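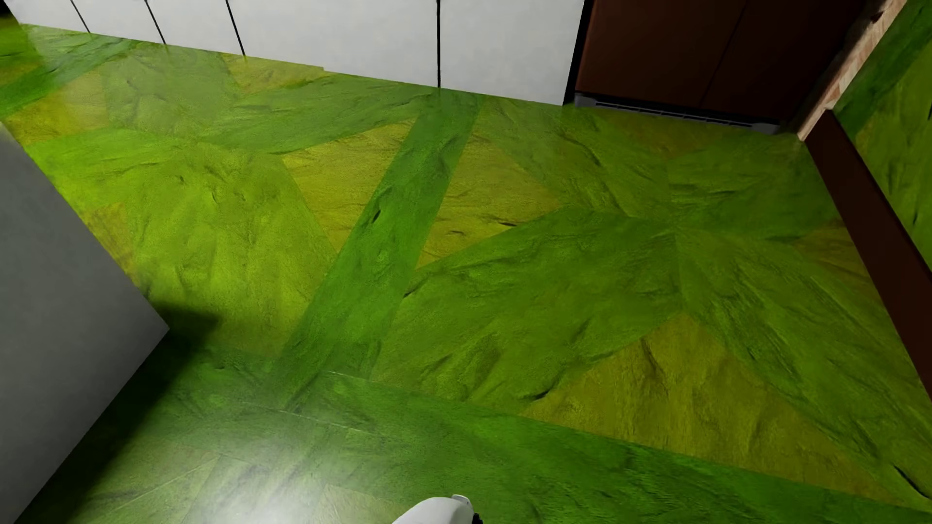

Is Hrefna Holst coming back for the next series of Podametti?

Only for the first two episodes. The actress told listeners of a Hostham breakfast show that she filmed her last scenes in March and has already handed back the keys to the flat she was renting near the set.

Hrefna, who has played harbour vet Ko since the drama began, said she had been thinking about leaving for a while and told the producers before the scripts were finished. "I wanted them to have time to write her out properly," she said. "I didn't want her falling off a boat in the last five minutes."

She would not say how Ko goes, but she did confirm that the character survives. Fans have been guessing since a trailer showed her packing a car outside the surgery, and one forum thread on the subject had reached 357 replies by Saturday.

Her co-star Cheuk-hei Wei, who plays Ko's brother, posted a long message on his own page after the interview went out. He said the two of them had shared more than 21 train journeys to Sisulport, where the outdoor scenes are shot, and that he would miss having someone to do the crossword with. He is staying with the programme and will have a larger part in the second half of the series.

Viewers were split. Several said the show would struggle without her, while others thought the vet storyline had run its course. "She's the only reason my mum and I still watch it," one wrote. Another asked for the old theme tune back, a complaint that comes up under every post about Podametti whatever the subject.

Hrefna is not short of work. She starts rehearsals next month for a stage comedy at the Hostham Playhouse, her first play in 11 years, and said she was nervous about learning so many lines in one go. There is also talk of a radio drama, although nothing has been signed.

As for a return one day, she left it open. "They haven't knocked the surgery down - I did check," she said.

The new series will have eight episodes, shown weekly at 9pm. Repeats of the last one are on in the afternoons until then.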